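Subject: Re: [bin-picking] Arm stopping for no reason partway through a run
From: Ewan Harawira
To: bin-picking list
Date: June 2025

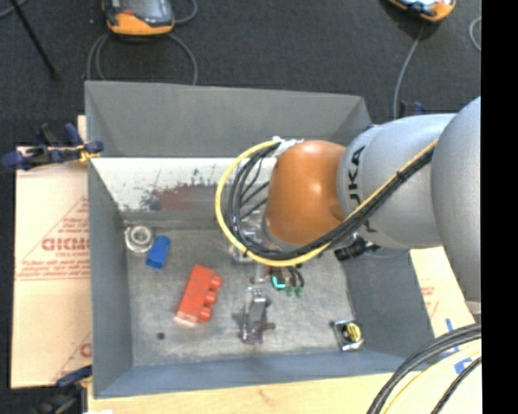

Hi all, and thanks heaps for the replies off-list. I think we've got it, and I've learned more about cable dressing in the past fortnight than in all my years of playing with arms, so here goes (long one, sorry!). Pallavi's message is quoted first so the order makes sense to anyone searching the archive later.

Pallavi Bhatia wrote:

> Hi Ewan,
>
> Your February message sounded very familiar. We had the same stop on the
> Chung cell: gripper signal vanishes, controller throws an I/O fault, you
> jog the arm up clear of the bin to have a look and everything tests fine.
> We swapped the gripper, then the I/O module, and neither did a thing.
>
> Can you pull the wrist angle out of the log for every stop? If they bunch
> up, stop looking at the electronics and go and look at how the cable is
> tied at the last joint. Ours was pulling on a connector only when the
> wrist was wound one way with the gripper low in the bin.
>
> Also, what does your gripper do when it loses signal? Ours let go. Worth
> knowing before somebody has a hand in there.
>
> Pallavi

Pallavi, you were spot on. I went back through the log for the long run at Horkton. 1,138 pick attempts, and the gripper signal dropped out in 341 of them. Most of those recovered by themselves within the retry time, so all we ever saw was a slow pick. The ones that didn't recover were the stops I wrote in about. I'd been chasing the stops and ignoring the slow picks, and it was the same fault all along!

Then I plotted wrist angle against dropouts and they bunched up beautifully. Nearly all of them were at the far end of wrist travel with the gripper down near the bin floor, going after parts close to the wall. Small parts against a wall need an awkward approach, so the planner winds the wrist right round to get at them, and the loop tightens as it goes. Up in the air with the wrist near zero there's slack everywhere and the continuity test passes every time. I must have done that test twenty times.

With the power off and locked out, I turned the wrist by hand on the bench with a meter on the signal pair. It's a lovely thing to watch a fault appear and disappear while you move something a few degrees. The conductor had broken inside the jacket, right where the bundle leaves the tie. From the outside the cable looked brand new.

What we've changed so far:

- New signal cable, the high-flex type this time. The old one was ordinary stuff left over from the Drerkinura job, and that was my doing.
- Ties moved back from the joint, and done up so the bundle can still slide a little. I had them tight enough to mark the jacket.
- Wrist travel limited in software. We lose a few approach angles near the walls and I can live with that.
- The retry still happens, but every dropout now goes in the log with the joint angles, and 2 in a row stops the program.

Now the safety part, which deserves more attention than I gave it. I tested what our gripper does on lost signal and it opens. With toy blocks that's only annoying. The crew at Posemville are planning to copy this setup for castings that weigh up to 4 kilos, and I wouldn't want one of those dropped from full height onto the bin, or anywhere near a person. They're now looking at a gripper that holds on spring force, and I've asked them not to start until that's sorted.

The automatic recovery bothers me as well. The arm would sit still for a moment, looking for all the world as if it had stopped, and then carry on. If you've got the same sort of retry in your code, please check that no one could mistake that pause for a safe stop. Ours now needs a manual reset from outside the guarding after any full stop, and the indicator light stays on during a retry.

Two things I'd love to hear about. Has anyone run the gripper lines in a proper dress pack on an arm reaching into a deep bin, and did it foul the rim? And does anyone have a rule they trust for the smallest loop to leave at the wrist? The cable maker's bend radius is clear enough, but I can't find much on bending and twisting together.

I'm happy to send the plotting script to anybody who wants it. It's rough but it works, and I reckon a few of you have slow picks hiding in your logs too!

Cheers,
Ewan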